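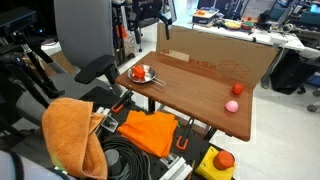 The small silver pan on the old table, with the two balls at the far end.

I wanted a play kitchen that didn't look like a play kitchen. The big plastic ones take up half a room and the food that comes with them is usually too light, so it skates off the plate as soon as anybody breathes near it. What I've ended up with is a wooden table, one shallow metal pan with a wire handle and a capsicum.

The pan came out of a camping set, Bulmont I think, though the stamp has worn off the box. It's a good size for one item and not much good for two. The wire handle is thin but the metal is a nice colour under the lights.

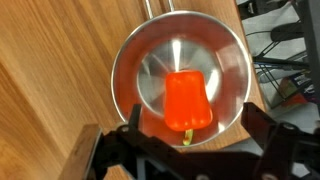 One reader wrote in to say that shiny metal shows every fingerprint and she'd go for enamel every time. She may be right. I give mine a wipe in the evening with a bit of Keskinen soap and that does me for the week.

The capsicum is the best of the food. It has proper lobes and a little green stem, and it sits on its side without rolling, which the tomato never managed. I paid 6 dollars for it in September at the Rirnance market and have seen it dearer since.
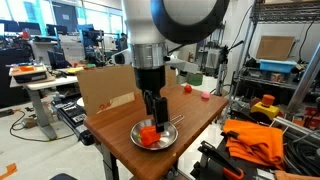

Wouldn't a lemon be easier to pick up, came another comment, given the shape. I tried one - it was fine, but a bit dull to cook with. Pale food gets lost in the glare off the metal. Orange you can find from across the room.

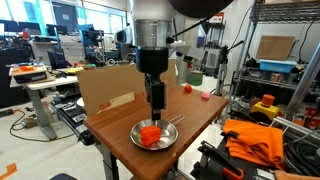
The table itself needs another coat of oil before winter. I'd also like a second pan, slightly deeper, so there's somewhere to tip things out to. If I find one with the same sort of handle I'll put the details up.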